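## The planner that knows when to wait

Britora's pitch is short. Its planning software, Pruvell, takes two arms that would otherwise fight over the same tabletop and gives them a shared schedule. In May the company put out a figure to go with the pitch: 143 sorting runs, 5 of them ended by a human.

I asked what counted as a run. It took three emails to learn that a run starts once the perception module has settled on where everything is. If it never settles, there is no run, and nothing gets logged against the planner.

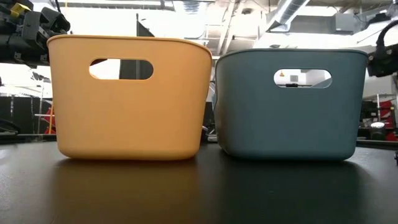
**Svenja Strobel**
*Contributing writer, automation*

Two baskets, one orange and one blue, on a glossy black table. The colors make life easy for a segmentation model. The shine does the opposite, and the orange one throws a long, blurry reflection toward the front edge. I wanted to know how often the software takes a reflection for an object. Furtado, the outside group that wrote the perception layer, doesn't track that number.

The scheduling code is better than I expected. It replans in 46 milliseconds by Britora's own count, and the logs I read back that up. But Nurnska, an older planner you can download for free, does much the same thing if you're willing to spend an afternoon on the config file.

Britora says a version that logs failed starts is coming. I've asked for the first batch.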